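Gripper lets go of cup off center on the pad

Urnell
January 31, 2020
I'm building a small arm setup in my garage. The job is simple: pick up a blue plastic cup and set it on a round gray pad. The wrist camera finds the pad and the arm goes there.
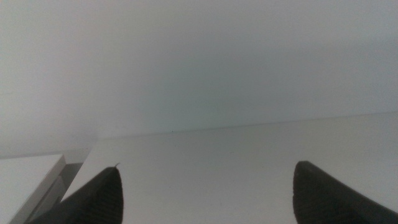
White table, white wall, black fingers. Picking up works every time. Placing is off by up to 14 mm, and always toward the wall. I recalibrated the wrist camera 2 times and got the same error.
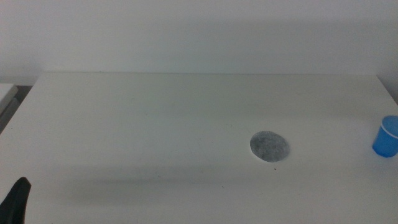

I also have a fixed camera, but so far I only use it for watching. Should I use it for the placing too?

Andix
Get a better camera. Mine was junk until I did.

Vilmos Takács
I doubt it's the camera. Check where you take the pad position – before the pickup or after. Once a cup is in the fingers it covers part of the pad in the wrist view, and a circle fit on what's left will shift.
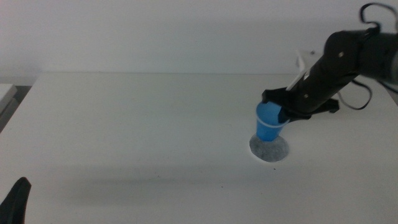
Save the center while the gripper is still empty, then go there blind. Also check your tool offset with the cup held, and come down the last 9 mm slowly. 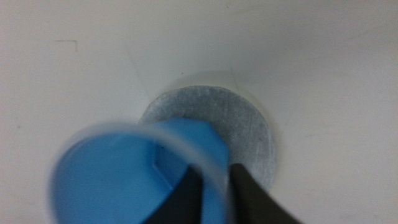 If it still drifts after that, use the fixed camera for the pad and leave the wrist one for finding the cup. I've run mine that way since June.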